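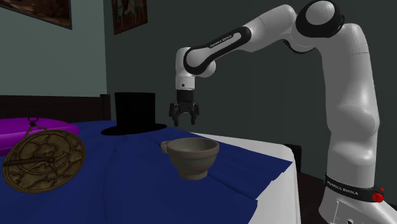 Le bras Franka Emika au-dessus de la table, dans la scène simulée du club : le bol, le chapeau haut-de-forme et l'astrolabe.

Au club de robotique Skustetti, les élèves programment depuis décembre un bras qu'ils ne toucheront peut-être jamais. Tout se passe dans un simulateur, sur les postes de la salle informatique. L'équipe de quatre élèves présentera son projet le 14 mai au concours Serker. Nous avons rencontré l'enseignante qui encadre le club et deux élèves, un garçon de première et une fille de terminale.

L'idée de départ vient du règlement du concours. Chaque équipe doit faire ranger une table par un bras à deux doigts, avec des objets qu'elle choisit elle-même dans une bibliothèque de modèles. « La plupart des équipes prennent des cubes et des gobelets, explique l'enseignante. Les élèves ont voulu autre chose. Ils ont cherché les objets les plus mal fichus pour une pince. »

Le chapeau a été choisi en premier. « Pour nous, c'est facile à prendre, par le bord, raconte l'élève de terminale. Pour le bras, il faut décider où est le bord, et arriver dessus sans pousser tout le chapeau. Au début il le renversait une fois sur deux. » L'astrolabe est venu ensuite, sur proposition d'un élève qui suit l'option histoire des sciences. Il est grand, rond, plat, et repose en partie sur un coussin violet, donc de travers. « Sa position penchée change tout, dit l'élève de première. Si la pince descend tout droit, elle tape sur le disque. On doit incliner le poignet, et là, on se retrouve vite en limite d'articulation. »

Le bol, lui, devait être l'exercice simple. Il sert de point de départ : le bras se place au-dessus, pince ouverte, puis attend l'instruction. « On a cru que ce serait réglé en une séance. Il nous en a fallu neuf », reconnaît l'élève de première. La difficulté tenait à l'ouverture de la pince. Le bol est trop large pour être saisi en entier, il faut le pincer par la paroi, un doigt dedans et un doigt dehors.

Le club travaille avec un logiciel libre et un tutoriel en anglais que l'enseignante a traduit pour les plus jeunes. Les déplacements sont écrits en Python. Une partie des trajectoires est calculée par un planificateur, le reste est enregistré à la main, en pilotant le bras au clavier. L'équipe a lancé 2 904 essais en tout, la plupart la nuit, quand les postes sont libres. Chaque essai déplace un peu les objets et modifie l'éclairage de la pièce.

Le décor a occupé beaucoup de monde. Les élèves ont gardé une pièce d'habitation, avec des tableaux au mur et une nappe bleue qui tombe en plis devant la table. « Je leur ai demandé si c'était bien utile, dit l'enseignante. Ils m'ont répondu qu'un robot qui range une table vide de tout contexte, ça n'apprend rien sur les maisons. Je n'avais pas grand-chose à opposer. » La nappe a un défaut : elle ralentit le calcul. L'équipe l'a rendue rigide pour les essais en série et ne fait bouger le tissu que pour les vidéos.

Le concours note aussi le carnet de bord. Les élèves doivent y consigner les échecs, avec la cause supposée et la correction. L'élève de terminale s'en charge depuis le début. « C'est ce qui prend le plus de temps. On a envie de corriger tout de suite et de passer à la suite. Mais quand on revient de vacances et qu'on ne sait plus pourquoi la vitesse a été divisée par deux, on est content de l'avoir noté. »

L'an dernier, le club avait été éliminé au premier tour par le lycée Trajkovski. L'enseignante préfère ne pas en faire un objectif. « Ils avaient un bon projet et nous avions commencé trop tard. Cette année, on a une version qui tourne. Elle range le bol et le chapeau. Pour l'astrolabe, cela dépend des jours. »

Les deux meilleures équipes passeront une journée dans les ateliers d'Aruvley, où leur programme sera chargé sur un vrai bras. L'élève de première a déjà fait la liste de ce qui risque de ne pas marcher : le frottement, le poids des objets, la nappe. Il aimerait aussi savoir quel bruit fait le bras quand il bouge. « Dans le simulateur, il n'y a pas de son. »

Le club se réunit pendant la pause de midi en salle informatique. Les inscriptions pour l'an prochain se font auprès de la vie scolaire, sans niveau requis en programmation.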